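Wallero kitchen gripper

From Rotbridge Workshop Encyclopedia
Print this page | E-mail this article

The Wallero kitchen gripper is a hand-held, two-finger gripper built at Rotbridge, a shared workshop in Gellton. It was designed by Tülin Tatlı and Sohail Zaidi for recording tabletop cooking tasks. The tool is carried by a person, and the recordings are later used to train a robot arm.

Design

The fingers open and close in front of a wide-angle camera. Each sits above a flat black mount that carries a square black-and-white marker. Software reads the two markers to work out how far apart the fingers are. Pads are treated as wearing parts and are replaced after 100 sessions.

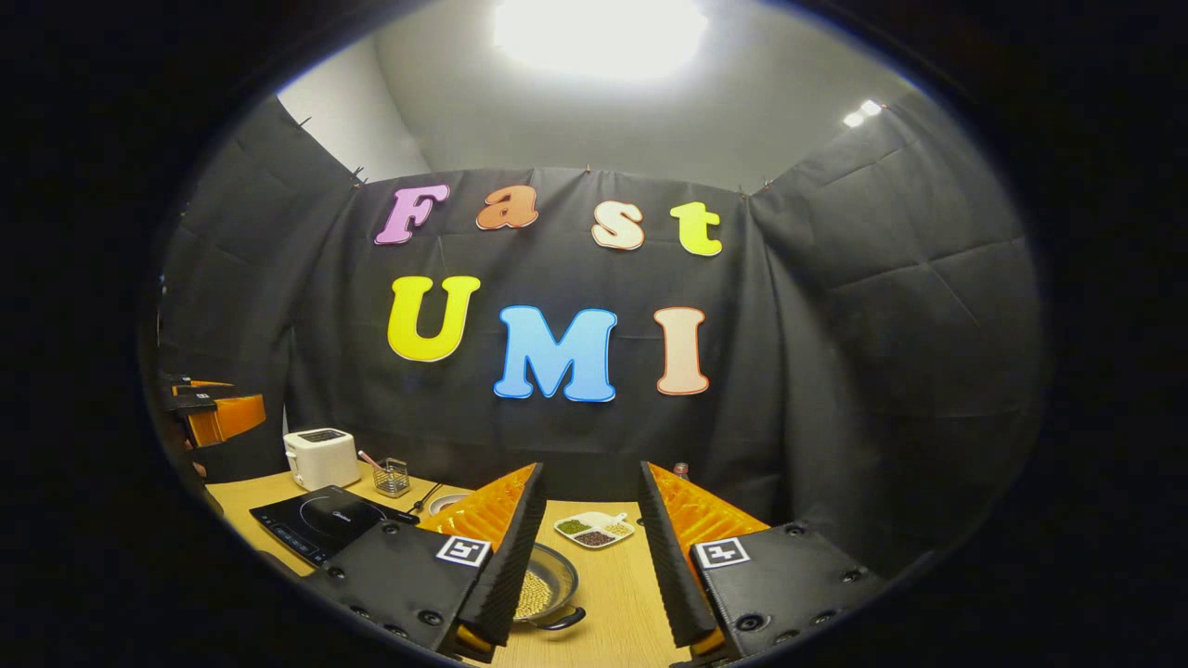 Orange ridged finger pads on either side of a pan of small pale yellow grains.

Femi Danladi wrote the marker-reading program, which runs on an ordinary laptop. An early version lost track of the markers under bright ceiling lights — the fix was a shorter exposure.

Use

Most recordings are made in a curtained booth with a wooden table. Dry foods such as beans and grains are common because they can be poured back and used again. Pans, plates and small appliances are moved between takes so that the trained arm does not depend on one layout.

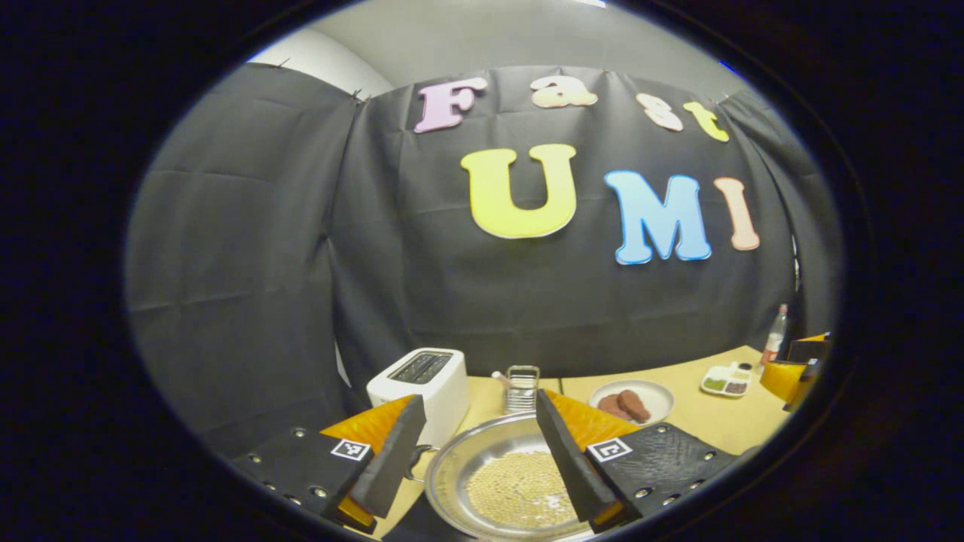

By December the group had stored more than 3,000 recordings, sorted by task and by operator. Stefaniia Chornovol checks each one for marker dropouts before it is added to the shared set. Short tasks, such as lifting a pan by its handle, are kept apart from longer ones.

Related articles
Petersen bench arm
Fiducial markers
Rotbridge tool library
Finger pad casting

Last updated: October 30, 2025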